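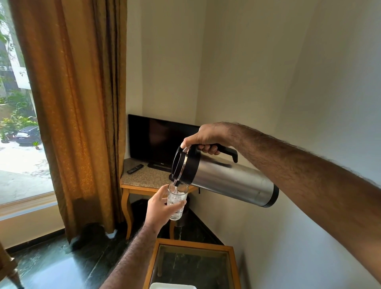

Wasserhärte gehört auf die Rechnung

Wer in Deutschland wissen will, wie hart sein Trinkwasser ist, sucht auf der Internetseite des Versorgers, gibt eine Postleitzahl ein und erhält einen von drei Härtebereichen: weich, mittel oder hart. Für die Einstellung einer Spülmaschine mag das genügen. Für die Auslegung einer Enthärtungsanlage ist die Angabe unbrauchbar. Der Bereich »hart« beginnt bei 8,4 Grad deutscher Härte und ist nach oben offen. Ein Haushalt mit 9 Grad und einer mit 24 Grad lesen dasselbe Wort.

Ich habe die Verbrauchsabrechnungen einer Wohnanlage mit 66 Einheiten durchgesehen. Auf jeder stehen Zählernummer, Abschlag, Grundpreis und Umsatzsteuer. Der Härtegrad fehlt durchgehend. Dabei liegt der Messwert vor, er wird im Labor bestimmt und archiviert. Ihn in eine zusätzliche Zeile zu drucken, ist eine Frage der Schnittstelle zwischen Laborsoftware und Abrechnungssystem.

Mỹ Hầu, die für das Ingenieurbüro Drorkemlow Hausinstallationen begutachtet, hält dagegen, dass ein Jahresmittelwert in Mischwasserzonen irreführt. Der Einwand ist berechtigt. Wo zwei Brunnen wechselnd einspeisen, schwankt die Härte im Lauf eines Jahres um mehrere Grad. Dann müssen eben Minimum und Maximum angegeben werden — zwei Zahlen statt einer.

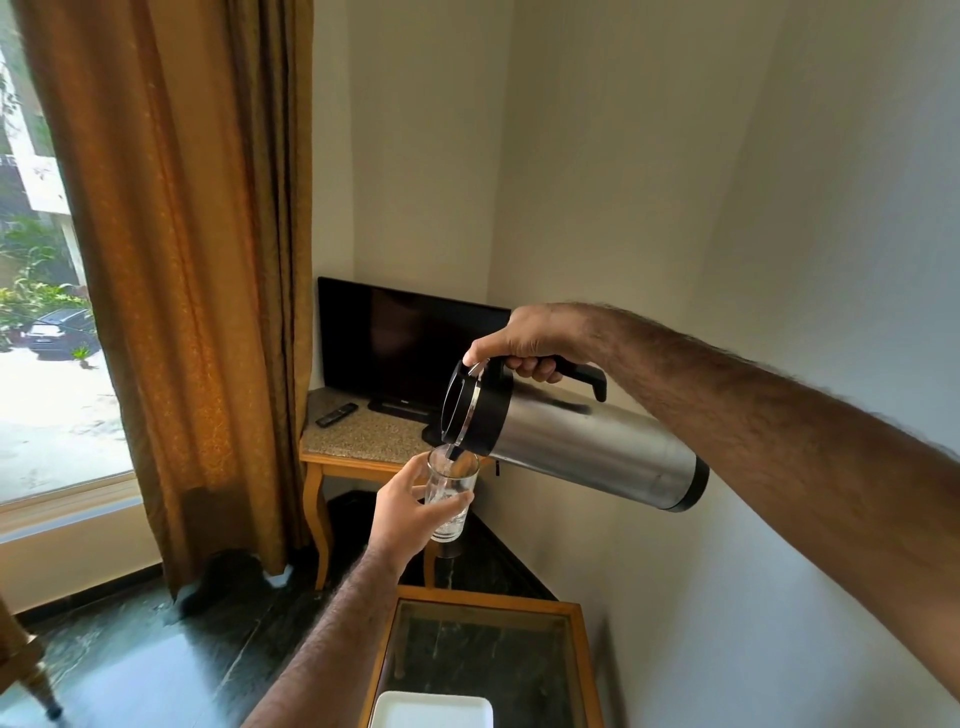
Was die Unkenntnis kostet

In der genannten Anlage wurde eine zentrale Enthärtung für 2554 Euro nachgerüstet, ausgelegt nach dem Härtebereich. Die Korrektur der Verschneidung kostete im folgenden Januar weitere 336 Euro. Beide Beträge wurden umgelegt. Mit dem tatsächlichen Messwert wäre der zweite nicht angefallen.

Hinzu kommt der Markt für Tischfilter und Kartuschen, der von der ungenauen Auskunft lebt. Viele Käufer haben weiches Wasser und tauschen trotzdem regelmäßig Patronen, deren Wirkung sie nicht prüfen können. Kalk im Trinkwasser ist gesundheitlich unbedenklich. Er ist ein Problem für Wärmetauscher, Perlatoren und Armaturen, und dort lässt er sich nur mit Zahlen behandeln.

Die Angabe in Millimol Calciumcarbonat je Liter sollte neben dem deutschen Härtegrad stehen, da Gerätehersteller beide Einheiten verwenden. Als Stichtag eignet sich das Ende des Abrechnungszeitraums. Ältere Werte kann der Versorger weiterhin im Netz vorhalten, sofern er das Datum der Probenahme nennt.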